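Frequently asked questions: driving from Zeltier to Leka

Updated 06/05/2018

How long is the drive?

It is 207 miles by the lake road. We left after breakfast and got in at dusk, with one long stop for lunch in Skaseck. Without the stop you could do it in an afternoon.

Do I need a four-wheel drive?

No. We had a small rental sedan and it was fine. The last stretch before Leka is gravel, so check that your rental contract allows it. Ours did, but we had to ask at the counter.

Where did you stay?

In a guesthouse in Skaseck run by Erhan Gökçe. We booked one night on the way out and one on the way back. 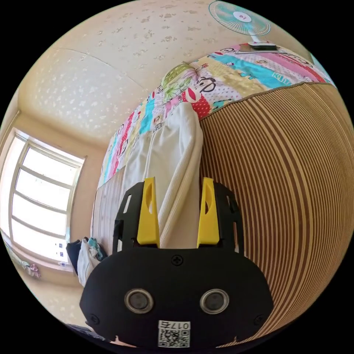
Breakfast is extra and starts at seven. Parking is in the yard behind the house, and the gate is locked at eleven, so tell him if you will be late.

Is there a laundry on the route?

Yes, in Skaseck, two streets up from the bus station. It takes coins only and closes early on Saturdays. We did one load there and didn't need another until we were home. 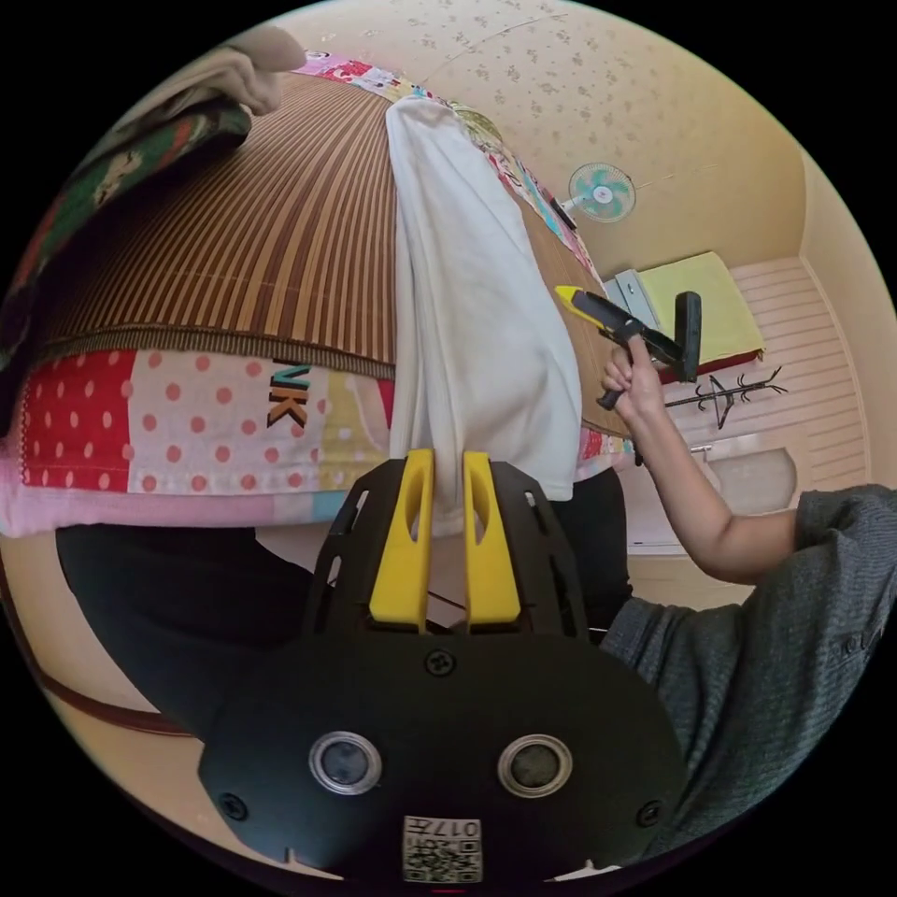
Is the pass open all year?

It closes with the first heavy snow and usually opens again in March. The top is at 3000 feet, and the wind can be strong even in summer — bring a jacket.

Where can I get gas?

Fill up in Zeltier or Skaseck. The pump at Oreck was out of order when we went through, and there is nothing between there and Leka.

What did the car cost?

We paid about 675 dollars for the week with full insurance. The one-way fee was more than we wanted to pay, so we drove back the same way.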